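Waschküche in der Zesarska-Siedlung bekommt neuen Plan – und vorerst keinen Frieden

Wer in der Zesarska-Siedlung am Samstag waschen will, braucht ab September einen Chip, ein Zeitfenster und gute Nerven. Die Hausverwaltung Nasution hat die Kreidetafel im Keller abgeschafft und durch das Buchungssystem Ekix ersetzt. 126 Haushalte teilen sich dort die Maschinen, und 109 von ihnen haben in einer Umfrage angegeben, mit der bisherigen Regelung unzufrieden zu sein. Über die übrigen ist bekannt, dass sie im Erdgeschoss wohnen und früh aufstehen.

Die Tafel hatte ein schlichtes Prinzip: Wer zuerst schrieb, wusch zuerst. Wer danach kam und einen feuchten Ärmel hatte, wusch ebenfalls, denn Kreide lässt sich wegwischen. Im Frühjahr standen für einen einzigen Vormittag vier Namen übereinander, zwei davon in derselben Handschrift. Nasution verschickte daraufhin einen Brief, in dem das Wort »Rücksicht« fünfmal vorkam und einmal unterstrichen war.

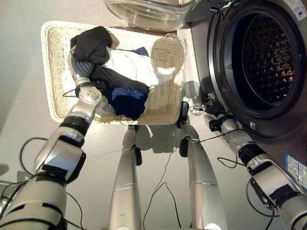 Mit Ekix soll es nun geordneter zugehen. Gebucht wird in Blöcken von drei Stunden, höchstens zwei Blöcke pro Woche und Haushalt. Wer zwanzig Minuten nach Beginn nicht erschienen ist, verliert den Termin. Wer überzieht, bekommt eine Nachricht aufs Telefon, nach einer weiteren Viertelstunde noch eine, und danach geht im Keller das Licht aus. Letzteres nennt die Verwaltung eine »sanfte Erinnerung«. Programme, die länger als drei Stunden laufen, sind damit faktisch verboten, was vor allem die Freunde des Sparprogramms trifft.

3000 Euro hat die Umstellung gekostet, die Lesegeräte an der Kellertür eingeschlossen. Auf die Mieter umgelegt wird das laut Nasution nicht. In der Siedlung hat man diesen Satz schon beim neuen Fahrradständer gelesen und hebt deshalb die Abrechnung auf.

Wahyudi Liem wohnt im dritten Stock und hat die Umfrage mit ausgewertet. Er hält den neuen Plan für vernünftig, zumindest auf dem Papier. »Früher haben wir uns im Keller gestritten«, sagt er. »Jetzt kann man das bequem vom Sofa aus erledigen.« Im Testbetrieb gingen bei der Verwaltung 392 Nachrichten ein. Die meisten betrafen vergessene Passwörter, eine längere Zuschrift den Geruch fremder Weichspüler, und mehrere Absender wollten wissen, ob man einen Samstag auch vererben könne. Man kann nicht. Tauschen darf man ihn, sofern beide Seiten in der App zustimmen.

Ungelöst bleibt vorläufig die Frage, was mit fertiger Wäsche geschieht, deren Besitzer nicht auftaucht. Die alte Hausordnung schwieg dazu. Üblich war es, die Sachen auf die nächste freie Fläche zu legen und anschließend im Treppenhaus den Blick zu senken. Künftig gilt, dass der nachfolgende Nutzer die Maschine leeren darf, »mit der gebotenen Sorgfalt«. Was das bei Wollpullovern heißt, will Nasution noch in einem Merkblatt klären.

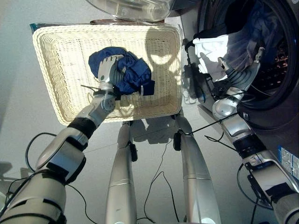 So geht es weiter

Bis Ende September läuft das System auf Probe, die Chips liegen ab 17 Uhr im Büro der Verwaltung bereit. Für Bewohner ohne Smartphone hängt neben der Kellertür eine Liste aus, in die man sich mit Kugelschreiber eintragen kann. Die Einträge werden einmal täglich von Hand in Ekix übertragen. Am ersten Abend fehlte der Kugelschreiber.

Auch die Nachbarsiedlung Ellon interessiert sich für das Modell. Dort gilt bislang noch die Kreidetafel.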